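skondstead-mask

README, last touched in March

What it is

A small tool that tells a wrist camera which parts of its own view are the robot. You give it a recording, it gives you back a mask, and your grasp planner stops trying to pick up its own fingers. Ours tried for most of a winter, with great confidence.

It began as a patch to the Gikura planner and moved out when the patch grew larger than the thing it patched.

Install

Clone, then run make setup. Needs Python 3 and patience. The Putberg driver is optional unless you own a Putberg arm, in which case you already know what it needs and have our sympathy.

Usage

skmask learn session_dir --out mask.png
skmask apply mask.png session_dir

learn looks for pixels that stay put while the arm travels. It wants at least 42 frames with real motion in them. Give it a parked arm and it will decide that the whole world is gripper. We have left this in as a warning to others.

Options

--grow N pads the mask by N pixels. Default is 5. Raise it for blurry parts close to the lens.
--per-joint writes one mask for each finger opening. Slower, bigger, usually right.
--trust-me skips the sanity check. The log will record that you asked.

Known problems

Striped or streaky flooring. When the wrist moves along the stripes, the floor barely changes from one frame to the next and learn files it under robot. Move across them as well.

Dark shiny parts. Reflections slide around on a curved shell, so holes open up in the mask. --grow closes most of them.

Out-of-focus parts. The edge is a gradient, and the threshold picks a spot on it according to its mood.

A view with all of these in it, and our usual regression check: 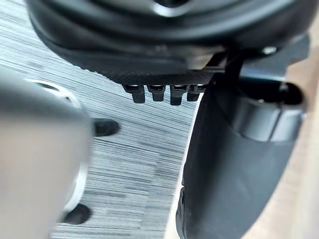 Mwakyusa wrote on the tracker that the default padding is too timid, that anything near the lens should get its own setting, and that a mask which is a little greedy costs less than a planner which is a little wrong. The ticket is open. A --grow-near flag exists on a branch and passes roughly half its tests.

License

MIT. Masks you make are yours, including the bad ones.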